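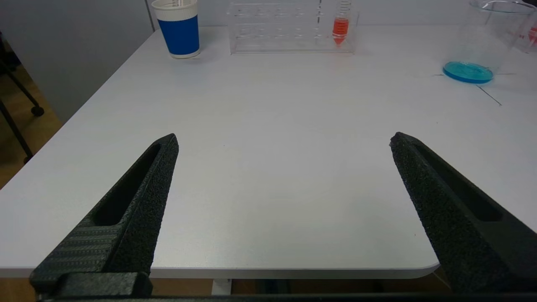 Paper cup, clear test tube rack and glass beaker with blue liquid on the white table.

Resow Tabletop Labware, data card
Version 1.1, February 2021
Maintainer: Nazanin Esfahani
Label review: Debashish Mollah, Anwara Miah

Summary

Resow holds object labels for glassware and small containers on a white table. Labels cover object type, liquid color and fill state. The release has 279 labeled views in 14 folders, one folder per table layout. Layouts differ in where the beakers and racks stand and in which tubes hold liquid.

Object classes

beaker — clear glass, with or without liquid
rack — clear, rows of round holes
tube — any tube, in a rack or out of it
cup — paper, blue and white
mark — dark line or cross on the tabletop

Liquid color is a separate field and takes one of these values: blue, red, yellow, none. Orange-red liquid is entered as red. Dark navy is entered as blue. The color field describes appearance only and carries no information about what the liquid is. Where a beaker stands on a mark, both are labeled and the beaker gets on_mark = 1.
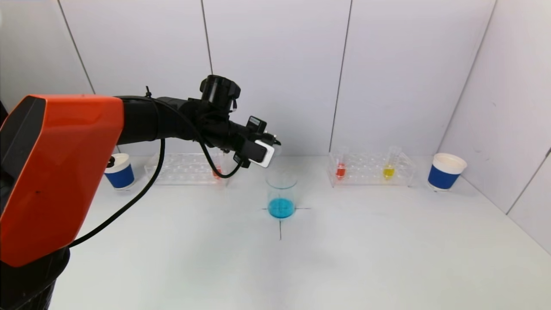
Fill state

Three values are used: empty, low, high. Low means liquid up to the middle of the container; high is anything over that. A trace too small to show a level is entered as low. For tubes in a rack, the reviewer reads the level through the rack wall and sets unsure = 1 if the holes or edges hide it.

Known problems

Clear racks against a light wall are easy to miss. In the first pass, 11 rack labels were missing and were added by Anwara Miah. Rack outlines in folder 9 are still loose on the wall side. Overlapping beakers were labeled separately, front one first. The cup has no fill state. 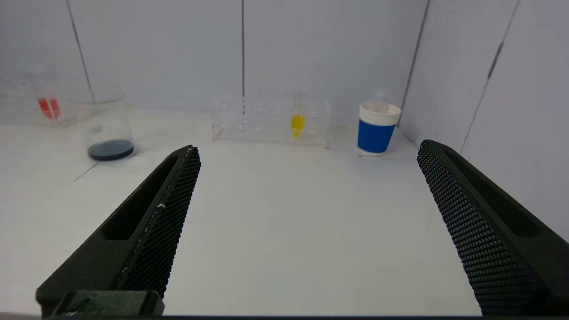 Should a tube and its rack be merged into one label?

Keep them separate. The tube gets its own outline and color, and the field in_rack is set to 1. An empty tube is labeled the same way with color none.

Corrections go to Tharindu Mridha, with the folder number and the class name.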